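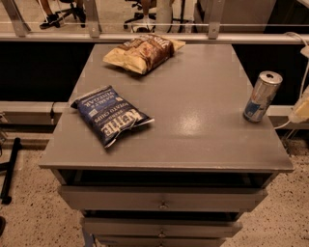
Travel Records and Work Histories: Dating the Quintanilla cannery mission

Posted by khutchins
Sunday, June 17, 2018

I am compiling the overseas assignments of the former engineering firm Lestis for the members' register. The company list gives one mission to the Quintanilla fish cannery, lasting 46 days, in February 1971. A hotel bill in the same folder is dated 1972. I would be grateful for any papers that settle the year.

Kenji Hutchins

Reply by n_ostrowski

The register should show 1972. The feasibility report, which runs to 152 pages, cites freight rates that were first issued in January of that year. The company list was typed much later and has other errors. It places the Dukine cold store study before the Grosta dairy study, and the order should be reversed.

Noemi Ostrowski

Reply by coldchain_ret

I must disagree. Lestis often sent one engineer ahead to inspect the site and a full team the following year. The freight rates date the report only. I recommend two entries, 1971 and 1972.

Reply by n_ostrowski

Two entries would require evidence of two journeys. The expense ledger has a single advance for Quintanilla, in the amount of 3000 dollars, and it is entered under 1972.

Reply by coldchain_ret

Advance visits were charged to the general office account and would not appear under the name of the project. Please consult folder 16, where the office account is kept.

Reply by khutchins

Thank you both. I will enter 1972 as the confirmed date and mark 1971 as unverified until I have read folder 16. The Dukine and Grosta entries will be corrected this week. Members who hold passports or letters from either year are asked to send copies of the relevant pages to the register.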